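Category: Project updates | Grants
Reading time: 3 min

Flilova Hostel - second progress report to the Hemus fund
24 June 2018

Sorry this is short, I have the electrician at two and the bookings still to do. Cecilia Mahama asked for the main points under the old headings so I've kept to those.

Where we are
Ten beds were promised for this stage and 10 are made up and in use. Last room on the top floor opened to guests at the end of spring. Roof over the back stair is done and signed off. Fire doors done. Second shower room NOT done - tiles came in the wrong size, went back, new ones promised but no firm date. We have told walking groups to expect one shower room until further notice and only one has cancelled.

Bed nights since opening: 383. That is ahead of the plan, mostly down to the cycling club who came twice and the school party in the wet week. Midweek is still thin.

Running kit and lost property
The cycling club left shirts behind, as they do. We now keep things a month, then they go to the charity shop in town. Hangers have been bought for all the rooms, guests had been asking. Still short of hooks on the landing. 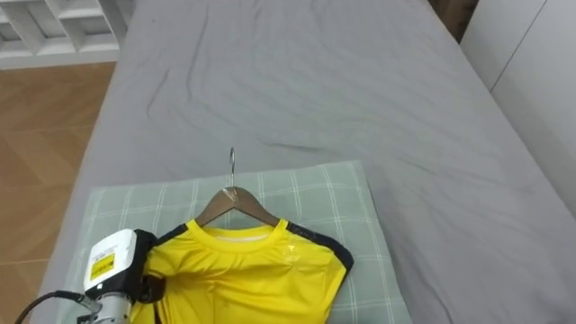

Yellow sports shirt on a wooden hanger, laid on a checked pillow.

Money
Spent so far on bedding and linen: 3,002, against the same line in the budget, so nothing left there but nothing over either. Heating is the worry. The boiler firm (Jõgi) have quoted for a new pump and it is more than we set aside. I would like to move what is left from signage to cover it, please can someone confirm this is alright before we order. The signs can wait, people find us.

Laundry went up again. Almost 47 a week now with the collection charge. We looked at doing sheets in house but there is no where to dry them in winter and the machine in the cellar is only good for towels. Will look again once the boiler is sorted.

Guests
Comment cards are mainly kind. Complaints: noise on the stairs, the tap in the kitchen, dust. The tap has been fixed. Stairs need carpet, have asked Rakisex for a price on a runner and heard nothing back, will chase.
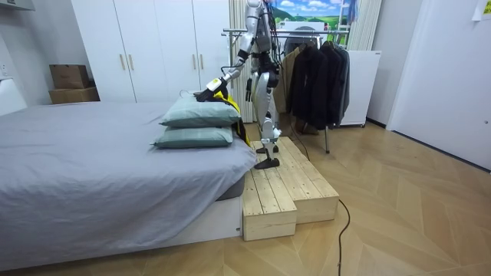
Dust was the complaint that came up most in the spring cards and it is mainly an old building problem, the plaster in the top rooms sheds and the windows don't shut tight. We've sealed two of the frames. The cleaning list for each changeover has been rewritten too, and pillows are now on it as well as floors and sills - a small handheld vacuum like the yellow and black one does for the pillow tops, the big cleaner is a pain to get up those stairs. Mattresses get turned at the same visit. Too early to say if the cards will change.

Staff
Still two part time and me. Weekend cover is agreed until November. After that we need either a third person or shorter hours in the week, I lean towards shorter hours as the bookings aren't there. Training on the new fire panel is done, both have there certificates in the office.

Next
- tiles, then shower room
- pump, once you say yes
- stair runner
- winter prices, draft to Cecilia before the next report

Receipts to follow by post, scanner is playing up.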